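The Tag Rule

By the time Tania Herath had found her other shoe and walked up the hill from the station, Lộc Lò had already run the first 15 folds of the morning and was eating toast over the keyboard, which she had asked him, kindly and more than once, to stop doing.

"It's doing it again," he said. "Upside down. Perfectly neat, mind you, but upside down."

They had come to Jastarbridge to find out whether a robot could learn to fold laundry from fewer lessons, and after a whole spring of it they had a robot called Fakir that folded beautifully and had no notion which way up anything was. Tania had grown fond of it all the same. She had been brought up in a house with two grandmothers and one airing cupboard, and she knew very well that people could live together for forty years without agreeing on which way up a towel went.

It was her idea to try the tags. Every lesson they had recorded would be marked again by hand, with one small dot put wherever the label was sewn, and Fakir would be taught to look for that dot before it did anything else. Prasanna Wickramasinghe, who held the budget, thought it sounded like a great deal of clicking. It was. There were 300 lessons, and Tania and Lộc did them over two long weeks with the radio on, taking turns to make the tea and arguing gently about a brown thing that seemed to have had its label cut out by some previous owner with sensitive skin.
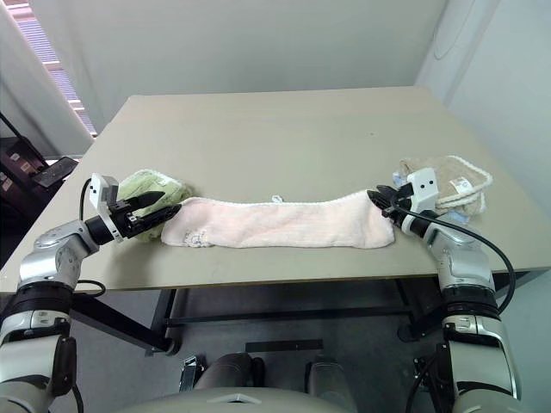
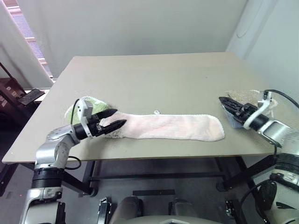 The new lessons went in before lunch, and Tania, who couldn't bear to watch the loading bar, took herself off to the corridor and rang her mother. They talked about a cousin's wedding in September and whether the hall would be too small, and her mother wanted to know if she was eating properly and if the robot was behaving. "It's got hold of the pink one," said Tania, leaning back to look through the door. She could see the little white tag standing up from the top edge, and the green one lying in a heap behind the left gripper, where she supposed it could stay for now. "Well, let it get on," said her mother, and went back to the wedding.

When she came in again Lộc had put his toast down.

"Eight," he said. "Eight in a row the right way up. I haven't touched anything."

She pulled up a stool and they sat through the rest of the afternoon's folds side by side, hardly talking, while the arms went out and came back and the light moved across the blinds. It got the ninth wrong. It got the tenth and eleventh right, and then made such a muddle of the twelfth that Lộc laughed out loud and had to write "muddle" in the column meant for numbers.

"Prasanna will want to know what happens when there's no tag," he said after a while.

"Then we'll have to tell him we don't know." She was already thinking of the brown thing, folded at the bottom of the basket, and of the spare labels her grandmother used to keep in a tobacco tin. "Have you got a needle and thread anywhere?"

Lộc thought there might be one in the first aid box, and went to look.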